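The planner that refuses to guess

Most of the code that runs the disassembly cell at Stidgate was written to stop the arm from moving.

Auður Baldursdóttir joined the software team at Briem in March to work on perception. The company had a contract to take apart retired office computers and sort what came out, and it had a planner called Lukolthorpe that could already pull a memory module from a board it knew well. Give it a board it had never met and it would reach for the nearest match in its library. Sometimes that worked. Other times it closed the fingers on a capacitor.

"It always had an answer," Baldursdóttir says. "We had to teach it to have none."

The team split the job in two. One process looks at the open case and proposes where the parts are, with a score for each. A second process, kept separate on purpose, checks every proposed path against the depth data and throws out any that pass too close to something it can't name. Cables are the worst offenders. They bend and hide behind each other, and a model of the case drawn up by its maker says nothing useful about where they will be ten years later.
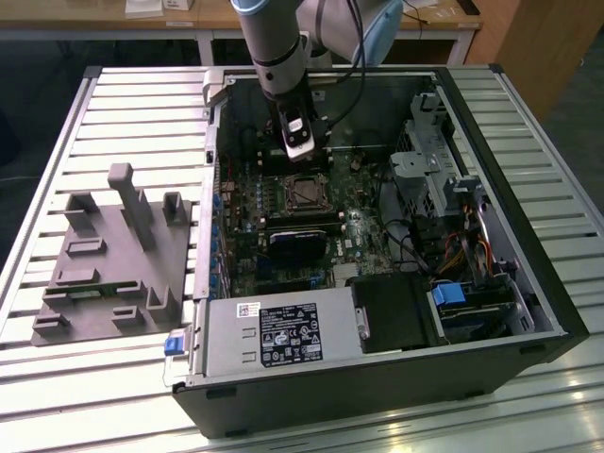 The library now holds 113 case layouts. A new one takes nearly 6 hours to add, most of it spent labeling by hand. Baldursdóttir wants that lower, and has been testing a labeling tool from Flamton that carries marks over from one view to the next. It does well on large flat parts and badly on anything shiny.

Control was the easier half. Near the board the arm slows down and the force limit drops. If the limit is reached, the arm backs out the way it came and the planner starts over with a fresh scan. After 5 failed tries it flags the case and asks for a person.

In the last long trial the cell worked through 305 cases. The logs from that run are still being read, line by line, by whoever has a free afternoon. The next release will let an operator draw a box around a tangle of wires and mark it as off limits, a feature the operators asked for in their first week.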